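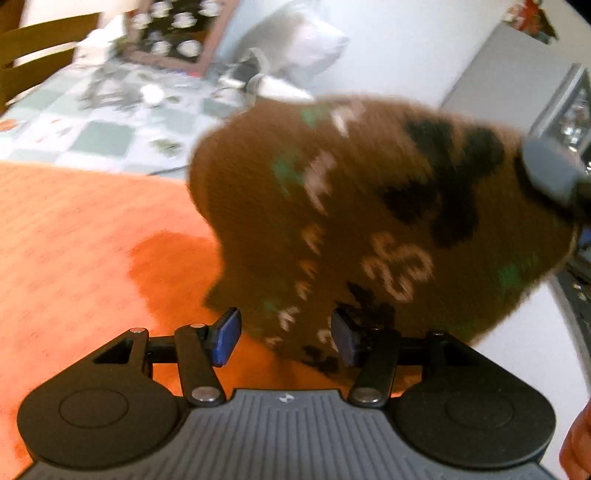

Kandholm is a two-finger gripper for soft things, mostly laundry, and it is meant to go on a small arm later on. For this half of the project it stays hand-held. The body and linkage came as a kit from Trorska, and my part is the pads, the stop, the trigger cable and the logging. Most of the work was done at home, so the testing was too. Both fingers angle in towards each other and the blue pads are the only bit meant to touch the fabric. The brown knitted thing with the cream characters in it is the hardest item in the test set, fuzzy and heavy for its size, and it bunches up whatever you do.

1. What I set out to do

Pick up one sock from a table, hold it, put it down somewhere else. Sounds easy. The written aims from August were:

Grip a single fold of knit without dragging the rest of the pile
Hold for a count of 13 seconds with no slip
Same result on a thin cloth and a thick knit with no re-adjusting in between
Log every attempt so the arm group can use the data

The third one was not met, see section 5. Fourth one was met but the format changed half way through (sorry).

2. Build notes

Kit went together in an evening. Pivot screws go in last, and only finger tight until the cross rod is in, otherwise the two sides don't close level. I did it the wrong way round first time and had to take one side apart again.

Opening at the pads is set to 51 mm. The kit allows more but past that the trigger gets stiff near the end of its travel and I was getting a sore thumb. Stop is a bit of rod with a nut on it. Works.

Pads: three versions.

Version A, hard and smooth. Fine on a cardboard box, useless on wool.
Version B, softer, with grooves cut across. Good grip but the grooves caught loops in the knit and pulled them. Ruined one glove.
Version C, soft and flat, no grooves. This is the one fitted now. Grips less well than B on thin cotton but does not snag.

I wanted to try a version D with a rough face on one side only. Ran out of time. Terence Inskip (workshop supervisor) thinks it would be worth doing before anything goes on the arm and I agree.

The trigger cable was too long and had a kink in it for the whole first week of tests. Those results are in the log but marked with a K and should be ignored. Once it was shortened the fingers came back open by themselves, before that I had to push them.

Logging runs on Rostum, the little logger program we were given in the lab. It samples the finger position and writes it to a file. I set the file to 4000 lines per run and then it starts a new one. There was a fault where the second file overwrote the first one, lost a whole Tuesday evening of attempts that way. Fixed by putting the time in the file name, should of done that from the start.

3. How a test was run

Table by the wall, cloth on it. Item dropped from hand height so it lands how it likes. No tidying it. Come in from above with the fingers open, close on whatever fold is nearest, lift, wait, lower, open. Write down G (good), S (slip) or M (missed). If more than one item came up it was written as D, for double.

I found the approach matters more than the squeeze. Coming down flat on top of a knit just squashes it, and the pads close on nothing. Coming in low, with the pads either side of a ridge that is already there, gets a fold nearly every time. 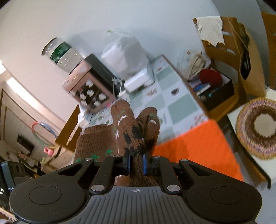
Fig. 2. Version C pads closed on a narrow fold of the brown sock, orange cloth beside it.

The fold in Fig. 2 is what I count as a good grip at the closing stage. Narrow, both pads on it, rest of the sock left bunched to one side. A wide fold feels safer in the hand but it slipped more. My guess is that the layers slide on each other inside the fold while the pads are still holding the outside. Not proved.

4. Items

Brown sock – thick, fuzzy in places. Worst for misses, best for holding.
Orange cloth – soft, flat, hard to get a fold started at all. Corner works. Middle hardly ever.
Old tea towel – thin, slips.
Grīnberga scarf (my aunt's, the label is long gone but that's who knitted it) – long, so the weight swings. Only did a few with this and stopped.

5. What went wrong

Thin to thick without adjusting. With the stop set for the sock the pads don't quite meet on the tea towel, and with the stop set for the towel the trigger is too heavy on the sock. A spring in the linkage would probaly sort it. Trorska do a spring set but I have not tried it.

Light. Strong sun on the table in the afternoons, I could not see where the fabric edge was and missed more. Later sessions were done with the curtain half over.

Tired hand. Misses went up near the end of long sessions, and that is me and not the gripper. Arm group should keep this in mind when reading the numbers.

6. Left to do

Version D pads
Spring in the linkage
Bracket for the arm – drawn, not made
Clean up the log, take out the K runs
Ask Terence about borrowing the pull gauge again, the one in the drawer reads high

The log files and the pad drawings are in the shared folder under Kandholm, pads folder has the old versions in it as well, use C.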